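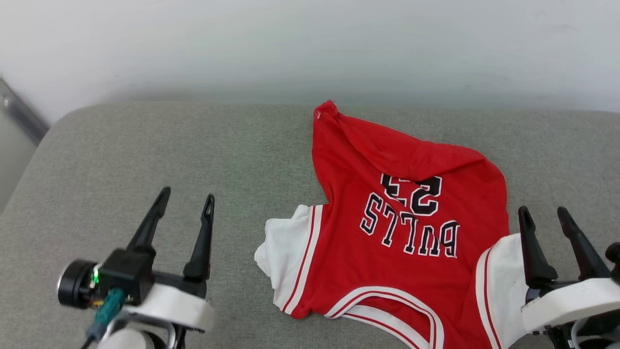

Ours has held up two winters of football kit and one incontinent spaniel, writes a customer in Ulldale, and the only thing it has never been used for is sitting on. We hear this a good deal. People buy the Skunell as a seat and by January it is a shelf for clothes on their way somewhere else, usually the wash.

We have stopped fighting it. The Skunell is a low padded bench in light grey, sold for halls, bedroom ends and that stretch of wall under the window where nothing else will go. It will take two adults, or one adult and everything they wore this week.

Size and weight

Length 1135 mm, depth 40 cm, weight 11 kg. Yes, the units are mixed. The length comes from the workshop and the depth comes from the shop, and the two have not spoken about it. One person can carry it upstairs, though the turn on a narrow landing may call for some language.

Fabric

The cover is Sjögren weave in light grey, with lighter and darker threads running through it. Up close it is more speckled than you would guess from across a room, which is a kindness where crumbs are concerned. It is less kind to coffee. Marks do show on a pale bench, so blot spills with a damp white cloth and leave the scrubbing brush in the cupboard. Please don't park wet red sportswear on it overnight. We test for rubbing and for fading, but we can't test for every washing machine in the country.

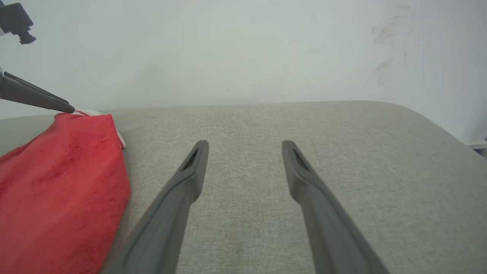 The corners are rounded and softly padded, after a first version with square ones that found every shin in the building. The padding is firm at first and eases after some 31 days of normal use, longer if all it ever holds is laundry.

Cover and spares

The cover does not come off. We would like it to, and so would you, and the Diletti workshop is looking into it at the speed the Diletti workshop looks into things. Replacement feet are sold in fours. Fabric swatches are free, one per household, and need not be returned.

Delivery

Sent flat with the legs off. Four bolts, one key, both in the bag taped underneath. Look there before you ring us.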